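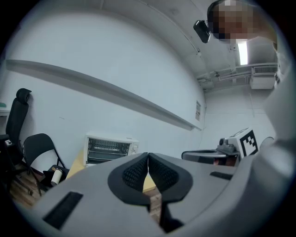
The Cerkovel hand gripper holding a small wooden block, toaster oven on the table behind it.

August 30, 2021

I've had the Cerkovel hand-held gripper kit since July, and a few people have emailed to ask if it's worth the money. I paid 421 dollars for it from Paulauskas, shipping to Clandton included. Nobody sent it to me for free and I don't get anything if you buy one.

First, what you get. The kit is one gray gripper with a camera mount, two pairs of soft finger pads, a charging cable, a bag of spare screws and a printed booklet of 31 pages. There is no case. I keep mine in a fishing tackle bag, and the pads stay clean enough in there.

Assembly took me an evening. Most of the booklet is fine, but the drawing for the pad mounts is printed upside down, and I put the left one on backwards before I noticed. Saulius Luik did his kit a week after me and made the same mistake, so check that page twice before you tighten anything. The screws go into plastic and won't forgive you many tries.

The soft pads are the reason to buy this over the cheaper Dorex. They're black with a textured face, and they close to a narrow V. Small wooden blocks are my usual test, and the Cerkovel holds them well even when I pick them up off-centre. With the Dorex I was always fussing with the angle. Its pads are hard and flat, and anything with a corner on it would swivel as soon as I lifted. Thin things are still a problem on both. A coin or a sheet of cardboard lying flat on the table is a waste of an afternoon.

The trigger is stiffer than I'd like. After two hours my hand is sore, and Laimutė Eglītis, who has smaller hands than mine, stopped after 20 minutes or so and went to make tea. She did say the balance was better than she expected. I'd agree with that. The weight sits forward but not so far that your wrist droops.

The camera is a very wide fisheye and it takes in the whole room, ceiling lights and all. Good if you want the recordings to show where the hand is in relation to everything else. Less good for detail. The paper notice on our wall is a blur, and I wouldn't count on it for reading labels or dials. The housing also fills a lot of the bottom of the view, so you lose part of whatever is directly under your hand. I've learned to come at things from a bit further back.

Battery life is fine. The charging port is on the underside — an odd place for it, as you can't set the thing down properly while it's plugged in. I lay it on its side on a folded towel.

I had one fault in the first month. The left pad started to creep loose. I wrote to Paulauskas and they answered in three days with a new mount and a slightly longer screw, no charge. It has stayed put since then.

If you already own a Dorex and mostly pick up boxes, keep it. If you handle small or odd shapes, I'd get the Cerkovel, and order an extra set of pads with it, as they charge the same shipping for pads alone as they do for the whole kit.

I'm going to try it on kitchen things next, mugs and jar lids mostly. I'll post how the pads look after that.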